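Sorting arms take over the small-parcel bench at Lollside

Staff at the Lollside packing centre in Bridham have handed one of their most repetitive jobs to a pair of robot arms, and the company says no positions will go as a result.

The arms sort small boxed and tubed goods between plastic trays before they are packed into customer orders. Until July the work was done by hand, with each person on the bench moving up to 1,100 items a shift.

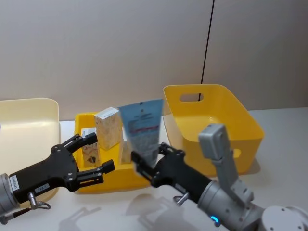

A tube held over the yellow tray by the right-hand gripper.

Imani Lyons, who supervised the old bench, now looks after the arms and two other stations. She said the change had been easier on people's wrists and shoulders, but it had taken some getting used to.

"You used to talk all day while you sorted," she said. "Now I'm on my feet checking labels and fixing the odd jam. I like it better, but a couple of the crew miss the company."

Three sorters have retrained to run the equipment. The rest have moved to returns and dispatch, on the same pay. 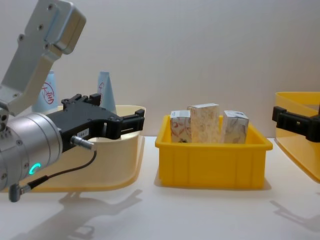

Small boxes in the yellow bin, with the cream tray at left.

The system was set up by Ogbonna, a local automation firm. Unusual shapes and damaged packets are still sorted by hand at a neighbouring table.

The union delegate on site has asked for rosters to be reviewed after 100 days, as the early shift now starts at 6 a.m. Lollside said it had agreed to the review and would decide afterwards whether to put a second pair of arms in its Fosar warehouse.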